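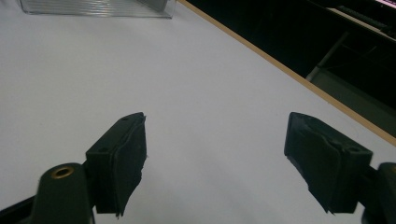

Saturday project: the phone accessories. All of them. I have been putting this off since February and the drawer no longer closes, so let's go.

Rule number one, start with a clear white table. If I sort on the couch everything goes straight back in the drawer (ask me how I know).

Cases first. I've kept every case from every phone I've owned, including phones I traded in years ago -- why?? The Sovus one cost me 9 bucks and I don't even have a phone that fits it anymore.

Okay, the silver-gray one with the big round camera cutout. I love this thing. I want to keep it so badly. But love isn't a phone, so it's going on the maybe side, next to the clear box.
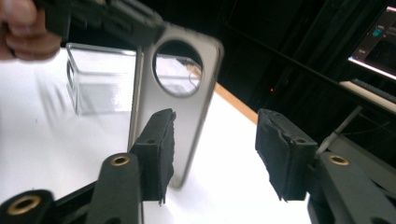 Grurnus replied that the maybe side is just the keep side with extra steps, and that any case without a phone should be gone by dinner.

Rude! But fair. New deal: maybes get 2 weeks, then they go to the swap shelf at Arkside.

Cables are next and I'm scared. There's one in there with an end I have never seen on any device in my life. If you know what a fat little square plug is for, please tell me before I toss it!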